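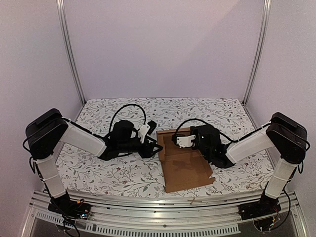
Figure 1. Table surface with a printed pattern of vine leaves and small dark red flowers.

Home | Projects | Reports | Students | Contact

Patterned table coverings and how people choose them
Project report by Yeison Cabrera

1. Introduction

In my country almost every kitchen has a table covering with flowers or fruits on it. When I came to study here I saw that many students prefer a plain table, and I wanted to understand the reasons. My project asks two questions: which patterns do people like for a table they use each day, and does the pattern change how clean the table seems to them?

2. Method

I prepared a paper questionnaire with 30 questions and gave it to students and to customers of the Monuno café. The owner kindly let me stand near the door in the mornings. I received 100 complete answers. I also borrowed a sample book from the household shop Havik, so that people could touch the materials and not only look at them.

3. Results

Small leaves and flowers were the first choice of 60 people. Most of them told me that a small pattern hides crumbs and little stains — two women said this was exactly why their mothers bought it. Large fruits were the least popular, and several persons called them "too loud" for a small room.

The second question was more difficult. Older people trusted a white background because dirt is seen quickly on it. Younger people answered very differently from each other, and I could not find a clear direction. Price was mentioned less than I expected.

4. Problems

My questionnaire was too long, and some people stopped before the end. I did not count these papers. I also used the word "traditional" in question 12 without explaining it, and it was understood in different ways. If I repeat the work, I will make this part shorter and show the samples before the questions.

5. Thanks

I thank my tutor for correcting the first version in May, and the staff of Monuno for their patience and the coffee.

Shares: 30 | Comments: 2

© Student Projects | Contact the editor | Back to top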